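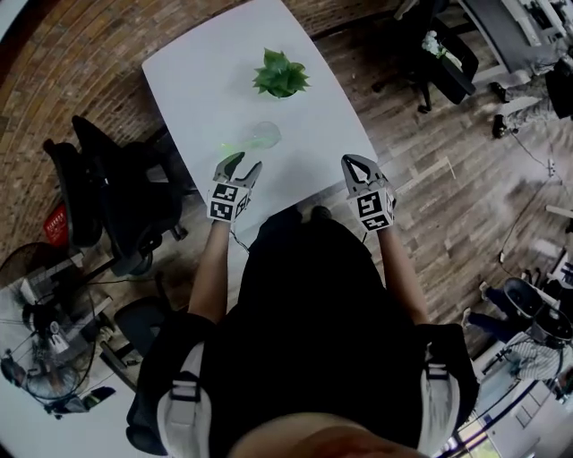
Zihan Luo wanted the plant kept out of it from the start. Too easy to knock, soil everywhere, and then the whole table has to be wiped before the next go. The rest of us wanted it in. A table with only a cup on it doesn't tell you much about clearing a table. So the plant stayed, toward the far end, and the report is partly about that argument.

Project name is Lepik. Topic: how people put a small shared table back in order when it has a cup and a plant on it, and what gets in the way. Written up fast, the deadline is Tuesday and we lost time on the spreadsheet.

Setup

White table, rounded corners, top a bit shiny. Small clear cup, small potted plant with green pointed leaves. Office chairs left where people leave them, we did not tidy the room first. Brick and wood floor around, normal office. We decided early not to buy anything new – budget was zero anyway.

The task

Cup starts on its side or upright, depends on the round. Person has to stand it up, move it to the agreed spot, leave the plant alone or shift it if they think they need to. No talking during a round. 600 rounds planned, 389 done by the end of April. The missing ones are mostly evenings when the room was booked.

What we noticed

Clear cup on a white table is hard to see. Should of been obvious. People reached a little short or a little long, and a cup on its side rolls if you touch the rim first. Grabbing it across the middle works better. Grabbing low on the wall and tilting is ok too but slower.

The plant changed how people moved even when it was nowhere near the cup. They went around it. In the notes this comes up again and again, "went wide", "went wide again".

Chairs matter more than we expected. If one is pushed up to the table edge people stop walking round and start leaning, and leaning is when things get tipped. We didn't log chair positions for the first weeks so this part is only from memory and comments.
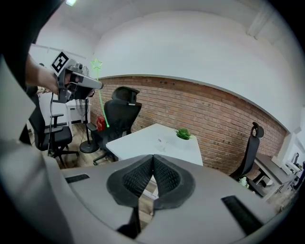
Problems and what we would change

– Colored cup, or a strip of tape round the clear one.
– Log the chairs from day one.
– Mark the plant's spot underneath so it goes back to the same place. It drifted.
– Agree what "tidy" means before starting. We had 2 versions of the instructions going around and they dont match on whether the plant counts as clutter.
– Someone other than the person doing the round should write the notes.

Still to do: merge the two note files, redo the bar chart, fix the page numbers. Appendix has the round sheet and both sets of instructions.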